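Teleoperators wanted for two-arm simulation data, Dewan project, Idton
Paid part-time work, on site or remote
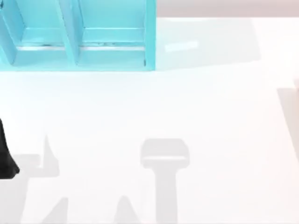 A past operator asked us to say plainly in this ad that the job is repetitive, and that anyone who expects a video game will be bored by the second hour. We agree. You will do the same short task many times, with small changes in the starting layout, and the value of the work is in doing each one with care.

What the project is

Dewan is a learning system for two-arm tabletop manipulation. It learns from examples recorded while a person drives the simulated arms. The current set of tasks is built around a turquoise shelf with open bays on a white table. We have nearly 1000 usable episodes and need 2000 before training starts again in February. We are looking for 8 operators to get us there.

What you will do

Drive both arms through a pair of hand controllers connected to our recording software, Zudia. Each episode is one attempt at one task. You start the recording, do the task, stop the recording, and mark it as good, bad or unsure. Most attempts are over in less than a minute. Bad attempts are kept in a separate folder and you are paid for them the same as good ones.

At the end of each session you write a few lines of notes: which tasks you ran, anything that looked wrong in the physics, any point where you had to guess what the instructions meant. Two of the current task sheets were rewritten because of operator notes.

Hours and pay

14 hours a week, in sessions of two hours. Morning sessions start at 9 a.m. and afternoon sessions at 1 p.m. You can do two sessions in one day with a break between them, but no more than two. Pay is hourly and includes training time. The rate is sent with the first reply to your application.

Where

Our main room is in Idton, on the second floor, with elevator access. There is a smaller room in Totthorpe with two stations. Remote operators need a wired internet connection and a desk they can leave set up. We ship the controllers and pay for their return.

What we ask for

Steady use of both hands at the same time. Normal or corrected vision. Enough patience to slow down when a grasp is not lining up. You must be 18 or older and able to commit through the end of the collection.

Experience with robots, 3D modeling or programming is not needed. If you have driven arms for another project, tell us which controllers you used, as some habits carry over badly to ours.

How to apply

Use the form on the Dewan project page. Give your location, the sessions you could work, and whether you want Idton, Totthorpe or remote. Please do not send a resume. We will invite you to a one-hour paid trial where you learn the controls and record a few episodes. You will hear from us within a week of the trial either way.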